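From: Rogério Cordeiro
To: allotment-water list
Subject: Re: Water butts, the trough rota and the old main

Abdelghani El Ouafi wrote:

> Rogério, you said at the gate that you had been through the old site papers and had an idea where the pipe to the top plots goes. Could you put it on the list, as I am not the only one who has been asking. My own trouble is that the trough by plot 31 takes most of the morning to fill. By the time I have done the beans the people behind me are left with a dribble. I have two butts on the shed but they were both empty by the first week of August and I don't have the roof area to do much better.
>
> Also, does anybody know whether we are allowed to connect a hose to the trough tap? The rules sheet says one thing and the board by the gate says another.
>
> Abdelghani

Abdelghani and all,

Sorry for the delay, I wanted to walk the line of it before writing anything down.

The pipe first. The site was laid out in 1956 and the main went in the same year. There is a plan in the papers, drawn in pencil, which shows it coming in off the lane at the bottom gate, running up beside the centre path as far as the old tool store, and then branching left and right. The left branch feeds the three troughs on the lower side. The right branch goes up the slope to yours and ends at the trough by the compost bays.

What the plan doesn't show is any of the later work. I know of at least two repairs on the right branch. One is under the path next to the big pear tree, where you can see that the slabs have been lifted and put back out of level. The other is somewhere below the hedge and I have only been told about it. If either was done in narrower pipe than the original, that would account for your slow trough, but so would a stop tap that is only half open. There is one in a chamber near the tool store. The lid is rusted in and I could not shift it on my own. I would like to try that before anyone talks about digging.

I timed a few things while I was there. With all the other taps shut, the trough by plot 31 gave me a ten litre can in 50 seconds. The bottom trough, tried straight afterwards, did the same can in less than half that. When my neighbour opened the bottom tap while I was filling at the top, mine fell to next to nothing. So the top of the site is always going to lose out when people are watering lower down, whatever state the pipe is in.
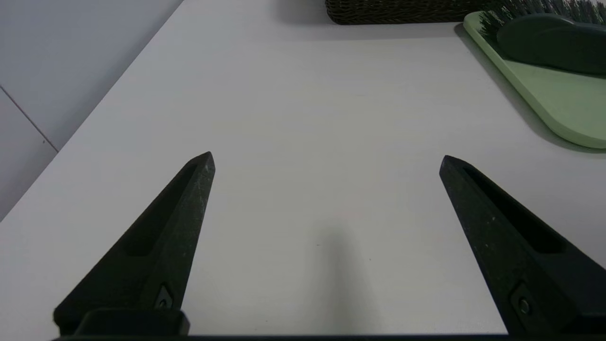 That brings me to the rota. I know it was not popular when it was last tried, and I was one of those who grumbled. The trouble then was that it went by plot number, so people with jobs were given the middle of the day. I would suggest something much looser. Top plots have first call on the water before 9 in the morning, and the lower plots have it in the evening from 6. Outside those times it is as it is now. If you can only come at the wrong time for your half, then come, and just look up the path first to see if somebody is filling.

On hoses, the rules sheet is the one that counts. It says a hose may be used to fill a butt or a tank on your own plot, if you stay with it, but may not be used to water directly. The board by the gate is older and says no hoses at all. I have asked for the board to be repainted. Please don't leave a hose end lying in the trough when the tap is off, as the water can be drawn back, and take it off the tap when you leave.

Now butts. Abdelghani, I think you could get more off your shed than you do. When I looked, the gutter on the back was sagging in the middle and there was a green streak down the boards under it, so a fair bit is going over the side. Two more brackets would cure it. It is also worth joining the butts near the bottom with a short length of hose and two tank connectors, so that they fill and empty together. If you link them at the top the second one only gets what the first can't hold, which works, but you then have to remember which one you are drawing from.

I have a Flendico butt and a Jatton one and there is little to choose between them. The Jatton tap drips unless it is done up hard. The Flendico lid blew off in the spring and I now keep a brick on it. The Prikano ones in the garden centre looked thinner in the wall and I left them alone. If you have the room, a second-hand square tank in a cage is far cheaper by the litre, but ask what was in it before and cover it with something dark or it will go green inside.

For those wondering how far stored water goes, I kept a note last year. I used 458 litres on my plot over the driest fortnight, and more than 80 of those went on the courgettes. This year I have put straw down thickly round them and dug in a length of old drainpipe beside each plant, to get the water down to the roots. They look better for it. The runner beans I still water by can, in the evening, at the foot of the row.

Somebody asked me separately about the small pump on plot 12. It is a Ryu, it runs off a car battery, and it is for lifting water out of the owner's own tank. It isn't connected to the main.

What I would like from the list:

If you remember the repair below the hedge, or know who did it, please write to me or to the list. Even the rough year would help.

If you have a long bar and a can of penetrating oil, I could do with both for the chamber lid. I am usually on site by 8 in the morning.

If you object to the top and bottom arrangement, say so here before we put a notice up.

And if your trough float is sticking, tie a bit of red string to the tap so I can find it. The one by the compost bays has been running over at night and the path there is getting soft.

Rogério
Plot 17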